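Tidy-up robots at the Hultura showroom: where things stand

Staff on the showroom floor will have noticed that the Clirkier robot now has a regular place in the resetting work. It picks up dropped cushions and pillows and puts them back on the sofas. Until January this was done by whoever was closing, and 11 people shared the roster.

Marisol Bañuelos, who runs the floor, has moved those hours to customer orders and deliveries. No positions have been cut. Two people have asked to train as operators, and the course takes 13 hours, paid at the usual rate.

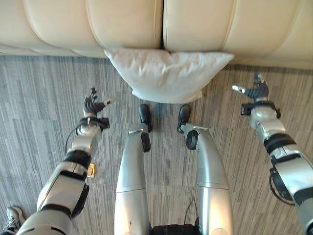 The robot in front of the cream leather sofa, with a white pillow on the carpet.

Bending and lifting were the main complaints in last year's staff survey, so soft furnishings were the first job handed over. Glassware, lamps and anything over the weight limit stay with people for now. An operator must be on the floor whenever the robot is on, and anyone can ask for it to be stopped.

Some of you have asked whether the closing shift will get shorter. It won't before the review. Eliseo Manríquez is collecting comments on hours and workload, and the form is in the lunch room beside the roster. Please get it back to him by 31st January.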